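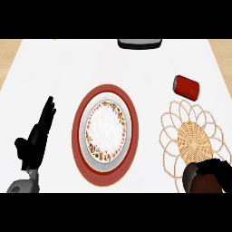
**Ticket 915 - Wrong attribution in the Torkimgate talks page**

Status: open
Opened: 2023-03-05
Section: Foreign affairs, archive

**Problem.** On the page about the border talks in Torkimgate, the sentence "we will not sign under pressure" is given to the foreign ministry of Urkau. It was said by the delegation of Gellov. A reader from Gellov wrote to us, and she is right. The same sentence went out in the morning digest, which has 3,000 subscribers.

**First check.** I compared our page with both written statements. The statement of Urkau is much softer and speaks only of "remaining differences". The Gellov text has the hard sentence in its second paragraph. Our editor's draft was correct, so the mistake came in after the draft.

**Second check.** I opened the article again in Bevan and looked at the speaker field. It was set to Urkau for all quotes on the page. When I changed one quote by hand and saved, the others stayed as they were - good. When I then republished, all of them went back to Urkau.
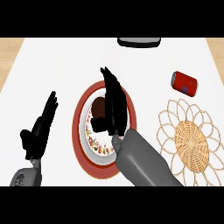 Manon Chisholm, foreign desk

**Third check.** The fault appears only when a page has two delegations and was copied from an older page. The Torkimgate page was copied from the one about the September round, where only Urkau made a statement. A page which I built new, with the same quotes, kept the right speakers after publishing.

**Temporary solution.** I made the page again from zero and redirected the old address. A correction is placed under the headline, and I asked for one in the next digest too. Please do not copy older talks pages until this is repaired.

**Still to do**

- Look through the archive for the same fault. Up to 40 pages can be affected, five of them on the fishing agreement, where a wrong speaker would be quite serious.
- Ask Bevan support why the old speaker comes back on republishing.
- Answer the reader. I have written a draft, but the desk head would like to read it before it goes.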